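Progress report to the equipment fund: review of the Sover tabletop kit
Second report, covering the months up to February
Prepared by the Wirthorpe bench group

First of all, thank you for being so patient with us over the winter. We had hoped to have this in your hands sooner, but the second shipment of finger pads came later than promised and we didn't want to write to you with half the results missing. We have them now, and on the whole we are in good spirits about how the review is going!

As you will remember, the grant pays for us to look at the Sover kit, which Olutard sells to small workshops and teaching labs as a ready-to-use package: gripper, wrist camera, head camera, mounting hardware and the Bang software for recording and playing back tasks. We are to tell you whether a small group with ordinary skills can get useful work out of it, and whether the support that comes with the purchase is worth paying for. We are nearly ready to answer the first question and still a good way off on the second.

Setting up

Unpacking and mounting went well. The printed guide is short, but it is clear, and everything that was supposed to be in the crate was in the crate, down to the spare screws. Calibrating the wrist camera was more of a chore. The Bang software asks you to repeat the whole routine if you stop partway through, and we lost most of an afternoon to that before we learned to clear the schedule and do it in one go. (We have passed this along to Olutard, who were very nice about it and say a save option is planned, though they wouldn't give us a month.)

The gridded cloth is our own addition and we would recommend something like it to any buyer. It cost next to nothing and it makes talking about positions so much easier. When one of us says the cube landed two squares short, everybody knows what is meant, and the same squares help when we go back through old recordings.

The work at hand

We have settled on a small set of everyday and toy items which we keep coming back to: foam cubes, a bamboo steamer with its lid, play food and a plastic storage box. They are cheap to replace and they differ nicely in shape and stiffness. A cube is forgiving. A round toy melon is much less so, and the steamer lid, with its wide rim and the little knob in the middle, has given us more to think about than all the others put together.
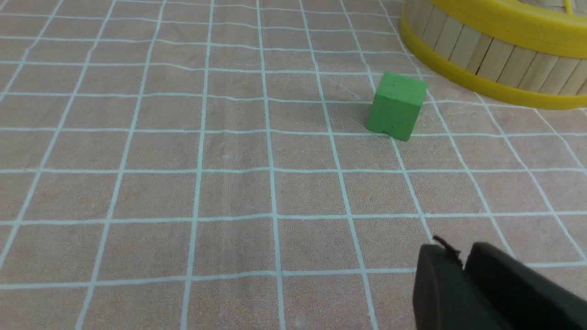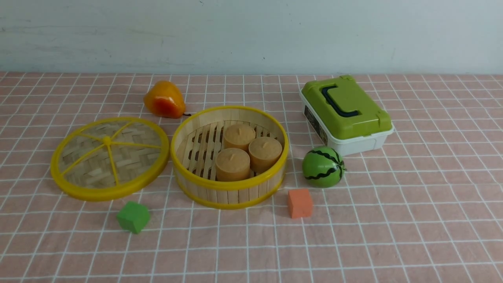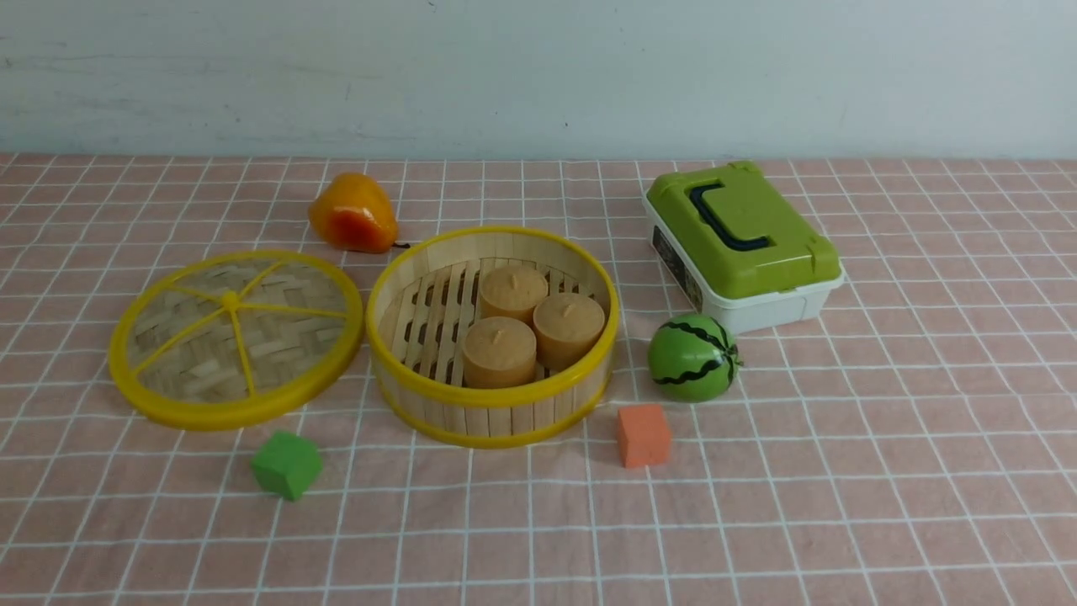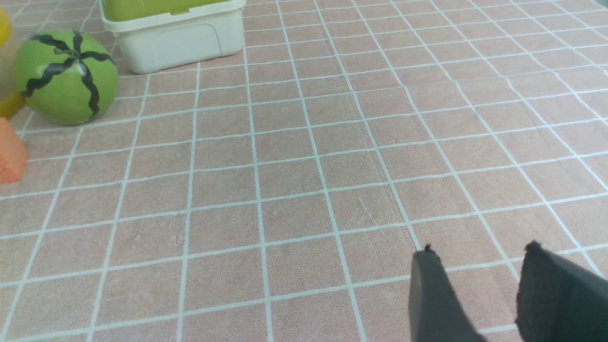

Wrist camera views (first and last) and head camera views (second and third) of the work table.

Since the last report we have logged 187 attempts with this set of items. Of these, 133 finished the way we wanted without anybody stepping in. We count an attempt as finished only if the item ends up where it was meant to go and is let go cleanly, so a cube that gets dropped on the rim of the basket and happens to tumble in does not count, much as we are sometimes tempted. The remaining attempts are all kept in the log with a short note on each, and you are very welcome to a copy.

The most common trouble by far was the approach to round items. The fingers close well enough, but if they come down a little off center the item rolls and the software carries on as if it had been caught. Slowing the last part of the movement helped a good deal. We also tried the softer pads from the second shipment, and our first impression is that they hold better and wear faster. We would like another month with them before saying anything firmer than that.

The cameras have been a pleasant surprise. The head view gives a good sense of the whole table, and the wrist view is the one we turn to when something has gone wrong near the fingers. Having both recorded together in Bang, on one timeline, has saved us hours of squinting. The only thing we miss is a way to put a written note on a recording while it is running.

Support from Olutard

We have sent in 9 requests so far. Replies have been friendly and mostly quick, although two of them pointed us to a page of the manual that doesn't exist in our edition. We have asked for the newer edition and will report on whether it arrives.

Money and time

We have spent 77 percent of the equipment budget. What is left should cover one more set of pads, a replacement cable for the head camera and a second storage box. Staff hours are a little over plan, nearly all of it from the calibration business described earlier, and we expect to absorb that ourselves without coming back to you for more.

What comes next

Over the next period we want to move on to longer tasks, beginning with filling the steamer basket and then putting the lid on. We would also like to have two people who have never used the kit go through the setup from the printed guide alone, while the rest of us sit on our hands and take notes. That should tell you more about the value of the support package than anything we could write from our own experience, as we have grown rather used to the kit's ways by now.

If you would like to come by and see it running, please do. Mid-afternoon is best, when the light on the table is steady, and we can usually make room at short notice.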